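Ticket: Scale readings drop out of the recipe app after sync
Product: Serra 2.7 (desktop and phone)
Status: Resolved, follow-up open
Opened: 10 January 2018

Reported problem

Customer runs a small bakery called Isgate and keeps all of its recipes in Serra. Weights are entered by hand on the phone in the kitchen and then synced to the desktop in the office. Since the last update, some of the weights arrive on the desktop as blank fields. The ingredient name comes through, the unit comes through, but the number is gone. On the phone the same recipe still looks complete.

The customer first noticed it on a rye loaf with 52 grams of malt. After the sync the malt line was there with "g" and nothing in front of it. Other lines in the same recipe were fine.

Details from customer

Phone app and desktop app both updated to 2.7. Sync goes through an Otance account. Library holds 40 recipes, seven of them affected so far. Restarting both devices made no difference. Signing out of Otance and back in made no difference either, and it took up to an hour before the library showed up again, so please do not ask for that step twice.

First reply from support

Please check whether the affected recipes have anything in common – the same folder, the same tag, the same unit. Please also export one affected recipe from the phone and attach it. The export is under Share, then Save as file. Do not edit the blank fields on the desktop for now. If you fill them in and sync, the desktop copy becomes the newer one and we lose the evidence.

Customer reply

All seven have a cover picture. Recipes without one are fine as far as I can tell, but I also have plenty with a cover that sync correctly, so I am not sure that means anything. The units are a mix of grams and ounces. Export attached, together with the cover from the same recipe. 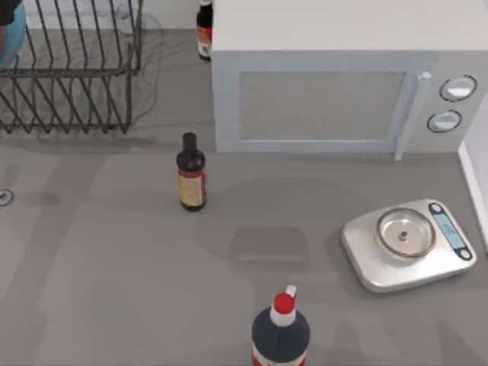 Attachment 2: cover picture, kitchen scale and microwave on a gray counter

Support, test notes

Export opened without errors. The malt line holds the value 52 in the file, so the number is stored on the phone and is lost later. Imported the file into a clean desktop install with no Otance account: all weights present. Imported it into a test account and synced from phone to desktop: malt line blank.

Removed the cover and synced again. Still blank, so the cover is ruled out.

Compared the malt line with the lines that survive. It has a note attached ("dark, from Flostitz"). None of the other lines in the recipe has a note. Added a short note to the flour line and synced. Flour line now blank as well. Removed the note, retyped the weight, synced. Weight comes through.

Tried a note without a comma. Weight comes through. Tried a comma on its own as the whole note. Blank.

Cause

When a line has a note containing a comma, version 2.7 of the desktop app splits the line in the wrong place and drops the amount. The phone copy is not changed. Notes typed in 2.6 and earlier are affected too, once the recipe is opened and saved again on the phone. That explains why older recipes turned up one after another.

Workaround

1. On the phone, open each affected recipe and replace the comma in the note with a dash or a semicolon.
2. Save the recipe, even if the weights look right.
3. Sync the phone first and wait for the check mark.
4. Open the desktop app and sync there.

If a field was already filled in by hand on the desktop, compare it with the phone before step 3. The phone value will overwrite it.

Customer reply

Did this for all seven and the numbers are back. Two of them had a second note further down that I missed the first time. I would still like to be able to use commas. Half of my supplier notes have them.

Support

Understood. The fix is planned for the February update. Ticket stays open as a follow-up until then, and notes with commas can go back in once the desktop app has been updated. There is no need to update the phone app for this one.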